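Vallarside regulator opens mobile tower sharing rules to smaller operators

June 27, 2022

The telecom regulator in Vallarside has published final rules on passive infrastructure sharing, obliging owners of mobile towers to offer space to any licensed operator on published terms. The rules apply to masts, rooftop sites, shelters, power systems and access roads. They do not cover active equipment such as radio units, baseband hardware or spectrum.

Two companies hold nearly all of the sites affected. Nolon, the former state operator, owns its towers directly. Saxena, the second-largest mobile network by subscribers, moved its sites into a separate holding unit last December but retains full control of that unit. Both will have to file a reference offer with the regulator, setting out monthly rent by site class, the charge for power, and the conditions under which a request can be turned down.

Under the present arrangement, sharing is voluntary and terms are negotiated site by site. Plallo, the newest licensee, told the consultation that it had waited as long as 4 months for a reply to a single request and that quoted rents for similar rural sites varied widely. It has built most of its network on its own poles in the capital and relies on national roaming elsewhere. The roaming agreement is due for renewal in December.

The final text sets a limit of 45 days for a tower owner to accept or refuse a request. A refusal must be in writing and must rest on one of two grounds: lack of structural capacity, supported by a load calculation, or a documented plan by the owner to use the space within 12 months. Where the calculation shows that a mast could carry the extra antennas after strengthening, the owner must quote for that work, and the applicant may choose to pay for it.

Space that an owner has reserved for its own future use has been a point of dispute since the first draft. The draft let owners hold back capacity without a time limit. The final version requires the plan to name the site and the equipment, and the reservation lapses if the equipment is not installed on schedule.
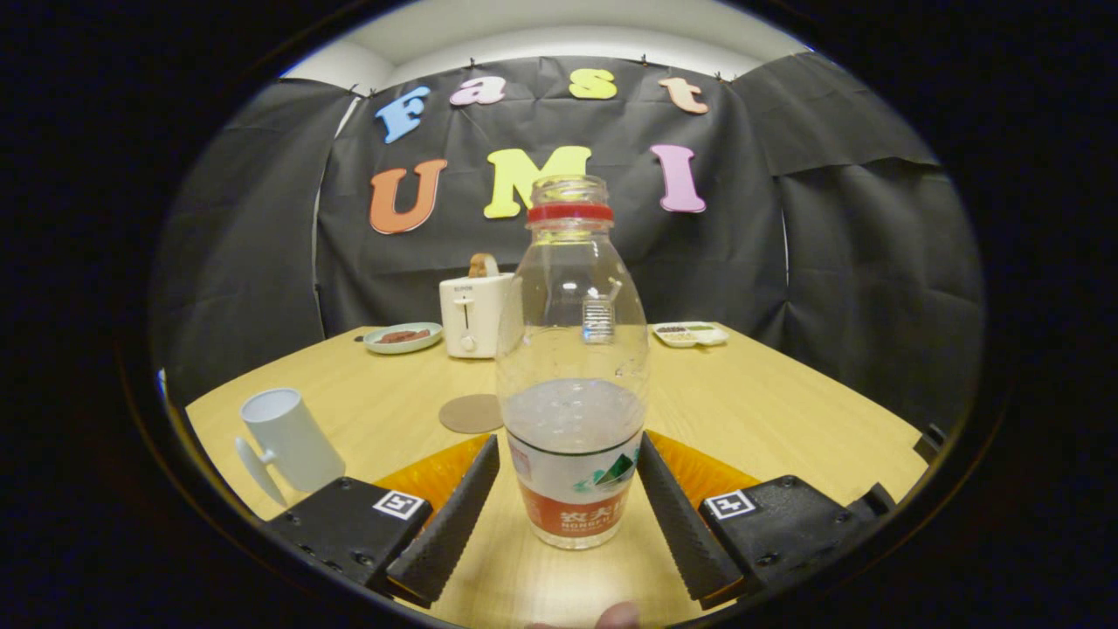

Ngozi Babalola said the time limit was welcome but that the power clause would decide whether rural sharing took place at all, as many off-grid sites run on diesel generators sized for a single tenant. Adding a second operator to such a site usually means a larger generator or a battery bank, Babalola said, and the rules leave the split of that cost to the parties.

The regulator's explanatory note acknowledges the issue. It says that power upgrades should be charged in proportion to the load each tenant draws, but this wording appears in the note only and is not binding. A dispute over power would go through the ordinary complaints procedure, which has no fixed deadline at the first stage.

Rents are not capped. The regulator considered a cost-based price model and set it aside for the first review period, citing the lack of audited figures for individual sites. Instead, owners must charge outside operators no more than they charge their own retail business for the same class of site. For Nolon, which does not bill itself for tower use, this means setting up separate accounts. The company has been given two reporting periods to do so, and interim rents will be based on the average of its existing sharing contracts.

Nolon said in a written response that it would comply but disagreed with the accounting requirement – it described the work as out of proportion to the number of requests it receives. Saxena said its tower unit already invoices the parent company and that it expected to file its reference offer on time.

New towers are treated separately. An operator planning a ground-based mast over 40 meters must notify the other licensees before applying for a building permit, and must design the structure for at least 2 additional tenants if any of them registers an interest. Rooftop sites and small cells are exempt. Local planning offices will be asked to check for proof of notification, although the rules give them no power to reject an application on that basis alone.

Reference offers will be published on the regulator's website once approved. Existing sharing contracts stay in force until they expire, unless both parties agree to move to the new terms earlier.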